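Sorting a Tangled Jewellery Box Without Buying Anything

June 14, 2024
By the Foltley household desk

Print this page | E-mail this page

I've read a lot of advice on jewellery storage, and most of it ends with a link to a velvet organizer. I don't think you need one. You need a flat surface, a striped or otherwise loud cloth if that's what you own, and a shallow box or lid with a bit of an edge. 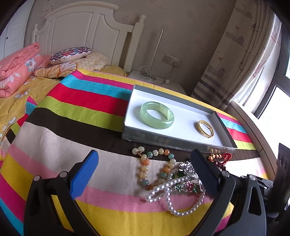
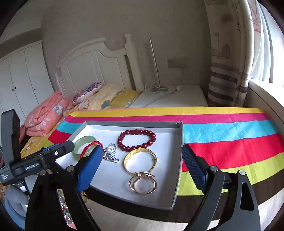 Start by tipping everything out. People will tell you to lift pieces one at a time so the knots don't tighten. I tried that for a week in November and gave up. Spread the heap with your fingertips until it's one layer deep.

Take the solid pieces first. Bangles and rings come free easily and they're what holds the knots in place. Put them in the box lid as you go, heaviest at the bottom. Jade goes in flat, with nothing metal dropped on top of it. I'm told jade is tough. I've also seen a chipped one.

Next, anything strung. Beaded bracelets should be laid in a loop and checked for worn thread before they go anywhere. If the thread looks fuzzy, set the bracelet aside for restringing.

Chains are last. Lay the knot on a saucer and work at it with two sewing pins, loosening from the middle outward. Baby powder is supposed to help. In my experience it gives you a knot with powder in it. A drop of cooking oil does work, but keep it well away from pearls and string.

Brooches get closed before they're put down. An open pin will catch on everything, including the blanket.

Cleaning is where I'd be most careful. The Grenlow dip costs $19 and promises to be safe on "all fine jewellery," a claim I wouldn't test on a pearl. Warm water with a little dish soap is fine for plain gold. Pearls get a soft damp cloth and nothing else. The Costus cloths are all right for silver, though an old cotton T-shirt comes close.

When you put it all back, keep chains apart from bangles. Small zip bags are ugly and they work. Leave the clasp poking out of the top of the bag and the chain can't knot itself again.

Last updated: June 14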